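**Rillik Pick, pacote de separação em caixa para braços industriais**
Fornecedor: Murnthorpe
Preço do pacote, sem o braço: 3.638 euros
Subscrição: 400 euros por ano, a partir do segundo

Desconfio de qualquer produto cujo folheto usa a palavra «imediato» na primeira página. O do Rillik Pick usa-a logo no título e repete-a mais abaixo, a propósito da instalação. Passei a maior parte de junho com ele e posso dizer que a instalação ocupou uma manhã inteira e parte da tarde, e já tinha o braço montado e a funcionar.

O que se compra é um programa, uma licença e um perfil de configuração para o robô. A garra, os cabos e a caixa ficam por conta do cliente. A Murnthorpe diz isto no site, mas em letra pequena e depois do preço. Quem fizer as contas só pelos 3.638 euros vai ter uma surpresa quando chegar à ferramenta da ponta.

A ideia é simples: peças pequenas e variadas espalhadas no fundo de uma caixa, e o sistema decide qual apanhar e por onde. Com peças soltas no meio da caixa, portou-se bem. Não fiquei deslumbrado, mas trabalhou sem grandes hesitações. Encostadas à parede, a conversa é outra. Em 20 tentativas com peças junto ao canto, falhou 12, e em várias delas o programa deu a recolha por concluída com a garra vazia. Este último ponto incomoda-me mais do que as falhas.
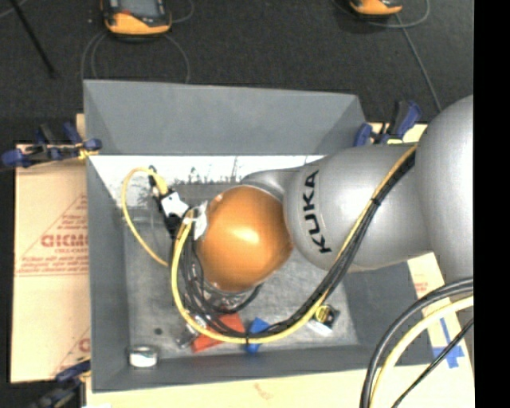
N.º 12 · Página 20

O braço KUKA entra na caixa cinzenta pela direita, com os cabos pretos e o amarelo presos por abraçadeiras e a fazer uma curva larga por baixo da articulação laranja. Nesta posição, o bloco vermelho-alaranjado e o objeto azul ficam ambos sob os cabos. O manual do Rillik dedica meia página ao encaminhamento da cablagem e resume-se a recomendar «folga suficiente». Suficiente para quê? O assistente de configuração pede as medidas da garra e ignora tudo o que vem pendurado atrás dela. Perdi bastante tempo a afinar limites de rotação que, a este preço, deviam vir pelo menos sugeridos.

Também gostava de saber mais sobre a fixação da caixa. Usei grampos, que é o que toda a gente tem na oficina, e o programa exige nova calibração sempre que se mexe num deles. A calibração é clara e bem ilustrada, isso reconheço. Só que não guarda mais do que um perfil por caixa, e quem alterna entre dois tabuleiros repete tudo.

Comparei com o Priltmont, que custa mais e tem uma interface feia de meter dó. Nos cantos também falha, mas pára e avisa. O Boateng, mais barato, nem tenta apanhar junto às paredes e diz isso no manual, com uma franqueza que agradeço.

O apoio técnico da Murnthorpe respondeu-me depressa e em português decente. Sobre as recolhas falsas, mandaram-me aumentar o limiar de confirmação. Melhorou um pouco e ficou visivelmente mais lento.

**A favor:** calibração bem explicada, bom comportamento no centro da caixa, apoio rápido.
**Contra:** falsas confirmações, nada de útil sobre cablagem, um só perfil por caixa, subscrição.

Para quem tem caixas largas e peças bem espalhadas, pode compensar. Eu pediria uma demonstração com as minhas próprias peças, encostadas ao canto, antes de assinar o segundo ano.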